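Sheng Pu-Erh in der Mietwohnung lagern: Luftfeuchte zu niedrig?

Maysoun Qaisi
Ich lagere zwei Fladen Sheng (je 357 g, Frühjahrsernte April) in einem Küchenschrank. Das Hygrometer zeigt im Winter 41 % rF, im Sommer 57 %. Nach zwei Jahren ist der Tee kaum nachgereift, der Aufguss bleibt hell und adstringierend. Lohnt sich eine geschlossene Box mit Feuchtepads, oder riskiere ich Schimmel? 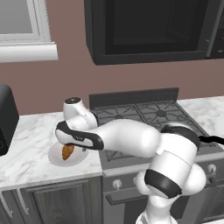 Temperatur liegt konstant bei 21 Grad. Die Fladen stecken noch im Originalpapier.

Stindov
Küche ist der falsche Ort. Pu-Erh nimmt Fremdgerüche auf, vor allem Fett und Gewürze. Erst umziehen, dann über Feuchte nachdenken. Bei der Box:

Behälter geruchsneutral, dicht schließend. Pads mit 62 oder 65 %, nicht höher. 69 % geht auch, verlangt aber Kontrolle alle zwei Wochen. Das Hygrometer vorher mit Kochsalz kalibrieren (Sollwert 75 %). Billige Geräte liegen gern 5 Punkte daneben.

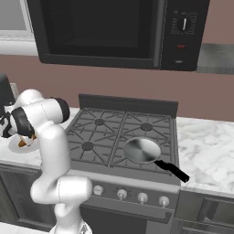

Pads nicht direkt auf das Papier legen. Nach dem Einlagern dauert es mehrere Wochen, bis der Fladen im Gleichgewicht ist, der Messwert in der Box sagt vorher wenig aus. Bei 21 Grad läuft die Reifung langsam, 25 bis 27 wären günstiger. Weißer Flaum oder muffiger Geruch: Fladen sofort isolieren.

Oltbridge
Meiner liegt seit Jahren im Schuhkarton im Flur, schmeckt. Würde da nicht so viel messen.

Vosus
Zur Box noch: nicht wöchentlich lüften, das trocknet nur wieder aus. Einmal im Monat kurz öffnen reicht. Sheng und Shou getrennt lagern.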